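Progress report to the Stondell fund
Project: Drato, small online payments for local publishers
Prepared by Ratih Gunawan, 6 August 2022

Since our last report in June we have moved the payment wallet from the test network to a limited live service. There are now 34 readers with an active balance, and 9 publishers accept payments under one dollar. The average time for a payment to be confirmed is 6 seconds. Our target was 5, so this point remains open.

Anitha Thevar finished the refund function. Refunds go back to the wallet and not to the bank card, and two publishers asked us to change this. We would like to discuss it with you before we spend hours on it, as the card processor, Plitex, charges a fixed fee for each return.

The security review by Ashour is done. They found one serious problem in the way we stored recovery phrases. Sang-wook Gil has corrected it and the second check was passed.

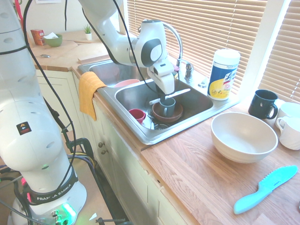
Mug and bowl in the right-hand sink.

Spending is within the approved budget, except for legal advice, where we are slightly above. Shahla Akbari will send the detailed table separately.

For the next period we plan to open the wallet to all readers of the present publishers, and to decide about the refund rule. We kindly ask for your comments on the second point.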